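Brurnwood Tablecloths – Frequently Asked Questions

How do I wash a printed cloth?
Wash at a low heat, inside out, with like colours. Leave out the bleach.

Will it cover a padded table top?
Measure the top first. A smaller cloth laid square in the middle leaves a margin of padding on each side, and plenty of customers like it that way.

Can I send it back?
Yes, within 3 weeks, unwashed and folded.
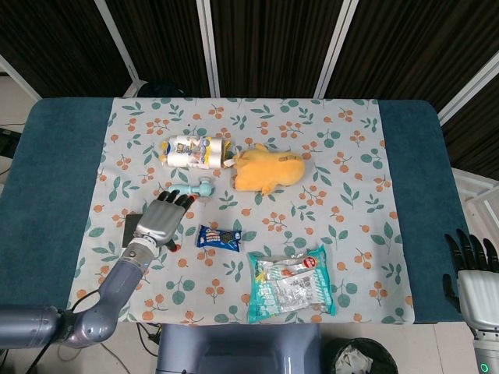
How do I get creases out of a new cloth?
Iron it on the reverse while slightly damp – a cool iron is enough.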